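Speaker notes, Saturday talk, 5/2/20
(phone off, water on the left, don't rush the opening like last time)

**Opening, no slides yet**

Hi everybody, thanks for coming out on a Saturday! I'm here to talk about Mollel, the photography show I've been hanging in the back gallery, and mainly about one old album that got me started. Wave at Si-eun (she lent me the projector).

**The album**

- Dated 1855 on the inside cover, in pencil. I love that pencil.
- 65 salt prints, nearly all of one river and the people who worked on it. Ferries, drying nets, a man asleep on a coil of rope.
- Salt prints are just paper, salt and silver, so the picture sits down in the paper and goes soft, almost like a charcoal drawing. Pause here and let them look at the ferry print.
- Two pages are blank, with glue marks. I still go back and forth on what was there.

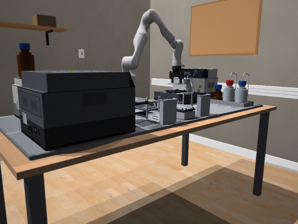 Sharon Chege wrote to me after the first version of this talk and said I was being too romantic about the fading, that the photographer would have hated it and wanted every rope sharp. I think she's right, and I've changed how I talk about the next part. Read her line about "mistaking damage for mood" and take the hit.

**Going back to the river**

So last August I walked the same stretch with a big wooden view camera and a tripod I regret buying. I wasn't trying to match the old views exactly (tried that for a day, very boring pictures). I'd find the bend, then turn and shoot whatever was behind me. Parking lots, a bait shop, somebody's wedding tent!

Tell the Puka story if there's time. Short version: Puka is the landing at the north end, I set up there at dawn, and a goose sat on my film holders for an hour.

**How the show is hung**

Old prints low, new ones at eye level, so you have to bend down to 1855. Lights are dim on that wall, give your eyes a minute. Drotach made the frames, plain ash with no mats, and I'd hire them again tomorrow.

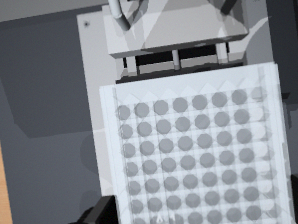

**Questions and wrap**

- If someone asks about prices: the old ones aren't for sale, the new ones are, list is at the desk.
- If someone asks about the book: Batus is printing it, still fixing the grays.
- Thank Si-eun Hwang again, by full name this time.
- Doors to the gallery open right after, walk them over.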